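Section 4: Putting the cloth on and getting the desk ready

By now you should have the desk top screwed down and the legs level (if it still rocks, go back to section 3, I'll wait). This is my favorite part of the whole setup, because it's where a plain desk starts looking like somebody's desk! I've dressed a lot of these with the Ustari woven cloth, and I still mess up step 4 now and then, so take your time with it.

What you need

The cloth, out of its bag and shaken outside.
A dry rag for the desk top.
The Hultik grip strips, if you bought them. They're optional, but I like them.
Your lamp, unplugged for now.
Fifteen minutes or so, longer if you have a cat.

Laying the cloth

1. Clear the desk completely and wipe it down. Crumbs show up as little bumps under a weave like this and they will drive you crazy.

2. If the cloth has hard creases from the bag, hang it over a door overnight. You can iron it on low from the back side. I don't iron mine, I just let the desk do the work over a week or two.

3. Stick the grip strips along the front and the two sides of the desk, a couple of inches in. Leave the paper backing on the top side until step 6.

4. Find the rows of triangles. They're your straight line! Hold the cloth by its two front corners and lower it so the rows run parallel to the front of the desk. Don't line it up by the hem. The hem on mine wanders by almost an inch from one end to the other, and if you trust it the whole pattern looks tipsy.

5. Stand back and look at it from the doorway. I mean really walk over there. Shift it now, while it's still loose.

6. Peel the backing off the strips, one side at a time, and press the cloth down with the flat of your hand from the middle outward.

7. Push whatever length is left over toward the wall and let it sit there.

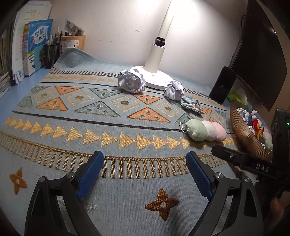
Fig. 4-2. Cloth in place, with the extra bunched at the back left and the lamp at the back of the desk.

Note: people ask me if they should cut the extra off. Please don't! The weave starts to fray the minute you put scissors to it, and you'll want that length if you ever move up to the wider Nokwood top. If the bunching bugs you, fold it flat under itself instead (this does make a ridge, so keep your keyboard away from it).

Caution: keep the bunched part clear of outlets and the lamp cord. Run the cord over the cloth, never under it, where you can't see if it's getting pinched or warm.

Placing the lamp

8. Set the lamp at the back, a little off center. Which way depends on you. I write with my right hand and like the light coming from the left, but try both.

9. Check that the base sits on a flat stretch of cloth. Press down on it and give it a nudge. If it tips at all, there's a wrinkle under there, so lift it and smooth things out.

10. Plug it in and turn it on after dark, around 9 p.m. is when I do it. Look for glare on whatever you read or work on and turn the head until it's gone.

Living with it

Soft toys, paper, notebooks, all fine on the cloth. Ballpoint pressed hard on a single sheet is less fine, you'll poke right through into the weave, so put a pad under it. For wet paint or glue I lay down an old tray first.

Wash it cold, by itself, the first two times. The darker colors can give off a bit of dye and I have a formerly white pillowcase to prove it. Dry it flat. If you need replacement strips, ask for part 103 in the Nnaji parts list. Part 81 looks the same in the drawing but it's the narrow kind, and it lets go after a month.

Once the lamp is where you want it, go on to section 5 and we'll put the drawer in.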